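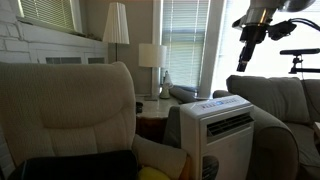
Weighted lap pads at school, who pays?

asora_mom
My son is in second grade and has had an IEP since May. The OT wrote "access to sensory tools as needed" but the school says a weighted lap pad has to come from home. The one she recommended is the Steinbach. Is that normal?

Fung-ping Hsu
If it's in the IEP the school provides it. Send an email asking for it in writing.

cisholm397
Depends on the wording. "Sensory tools" could mean a fidget and a wobble cushion. We fought over that same phrase and got nowhere until the plan named the item.

Fung-ping Hsu
Needing better wording doesn't make it the parent's bill. He has a documented need.

cisholm397
I didn't say it did. I said they'll argue it, and they did with us.

Arne Ehlers
I teach in a resource room. Ask for a meeting to amend the plan and have the OT put down the item, when he uses it and for how long. Our building has 2 pads for everyone, so kids without it in writing usually wait.

asora_mom
Thanks. Would you send one from home in the meantime?

Arne Ehlers
Ask the OT about the weight first. Put his name on it.

privuron
I wouldn't send one. Once it's there they have no reason to buy it. My daughter's pad was no help anyway, she got more out of a movement break before reading.

Fung-ping Hsu
Mine uses his every day. Kids differ.

asora_mom
Emailed the case manager tonight and asked for a meeting. Will post when I get a date.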